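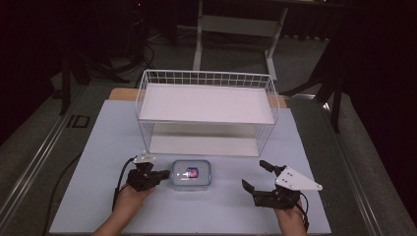

I have been rewriting our house rules for hand-held gripper work, and it has taken most of July. The old sheet was one side of paper and nearly all of it was about logging in. It had nothing on how to hold the things, where to put the object down before a take, or when to throw a take away. People filled the gaps themselves and each did it differently. Take a job as small as a clear plastic container in front of a two-tier wire rack, a gripper in each hand. You can close on the container from the left, from the right or with both, and you can start with the jaws open or shut. All of those are fine as movements. As a set of recordings from one group of people they are a mess, unless somebody has written down which ones are wanted.

So this post is the new rules, more or less as they stand, with notes on the ones we argued about. They are for our work at Fenddale and I don't claim they are a standard. Posting date is 2020-07-25 and I expect some of it will have changed by the autumn.

The start of a take

The object goes down first, then the hands come in. The operator waits until both grippers are in view and still, then begins. We ask for a count of three in the head before moving. The old habit was to press record and go, and the first part of the movement was often missing.

Jaws start open unless the task card says otherwise. The task card has to say which way up the object is and which side of it faces the operator. For lidded things we add whether the lid is on. I left that out of the first draft and had to go back over the Fevton cards one at a time, 700 of them, to put it in.

Placement of the object is allowed to vary, and should. What we don't want is variation that depends on who is working. If one person always sets the tub near the left hand, you end up with that person's habit in the data and you can't get it out again. The card now gives an area on the table and the person is asked to use all of it over a session.

Cables

This section is longer than I wanted. A cable should leave the gripper with enough slack to reach the far side of the work surface and no more. It should never pass between the jaws and the object. It should not lie under the rack, where a leg or a wire corner can sit on it. Before each take you look at both cables, and if one has crept into the working area you move it and start the take afresh.

The floor counts too. Coils go behind the stands, and anything that crosses a place where feet go is taped down. We had one trip early in the year, no harm done, and after that I stopped treating this as housekeeping and gave it its own line on the sheet with a tick box.

During the take

One go at the task, at a normal pace. If the grip slips and you recover it in one movement, carry on and mark the take as "recovered". If you have to put the object down and begin again, finish the movement, stop and mark it "failed". Do not delete it.

Not deleting was the rule that met the most resistance. People don't like leaving their bad takes for others to see. I understand that, but a folder with only clean takes in it tells you very little about how hard a task was. When I looked through the Bråten sessions there were 3789 takes and hardly any marked as failed. I had watched some of those sessions. There were plenty of drops. They had been tidied away by people who thought they were being helpful, and the fault was with the sheet, which didn't say.

No talking to the person working. If you need to stop them, say "stop" and nothing else. We tried "hold on" and "wait a sec" and they both got ignored.

Fingers stay behind the housing. You don't nudge the object with a knuckle, you don't steady the rack with your little finger. It is very easy to do without noticing, particularly with wire racks, which are light and shift when you touch the rim with a jaw. If the rack moves, it moves, and that is part of the take.

Between takes

Put the grippers down on the table, jaws facing away from the edge. Don't hang them from the cable and don't leave them on the rail. Check the mounting plates by hand for looseness every time you stop for a drink. Screws are checked at the start and the end of the day with the proper driver, and the person who checks signs for it. A plate that has turned a little will not show up to the eye, and it can spoil a morning's work before someone finds it.

Working time was the other argument. Aslak Midtbø, who ran the Flallberg table for a good while, wanted a limit on takes per day. I wanted a limit on time in one stretch. We ended up with both. Nobody goes past 1000 takes in a week, and there is a break after each card. Wrists go before people notice they are tired, and the grippers weigh more at the end of the day than they did in the morning. Anyone can stop for sore hands without giving a reason, and the session is logged as complete up to that point.

Changing the rules

I'd put this at the top if I were starting over. Every sheet has a version letter and every session records which letter it was done under. If a rule changes halfway through a day, the session is closed and a new one opened. It's a nuisance. We used to change things by word of mouth, and now there are older recordings where I can't say whether the jaws-open rule applied or not. I have marked those as unknown and left them alone.

Still undecided: whether left-handed people should swap the sides on the card or work the card as written. At the moment they work it as written. I'm not sure that's right, and I'd like to hear from anyone who has tried it the other way.

I also haven't sorted out what to do about shiny and see-through containers. Some people tilt them so the lid catches less light, and I can't decide if that is sensible or if it's the same habit problem as before. For now the card says flat on the table.

Shared 14 times · 3 comments

Maren_K
We have the version letter thing too but ours is a number, and people kept mixing it up with the card number. Letters are better. How do you handle it when only the wording changes and the rule stays the same?

toolshed
On left-handers: we let them swap for a few months and flagged it in the log. It was fine, but whoever sorts the sessions has to remember the flag exists. Ours didn't for quite some time.

Aslak Midtbø
For the record I still think the weekly limit is too high. The rest I can live with. You have left out the rule about sleeves – long cuffs catch on wire racks, please put it back in.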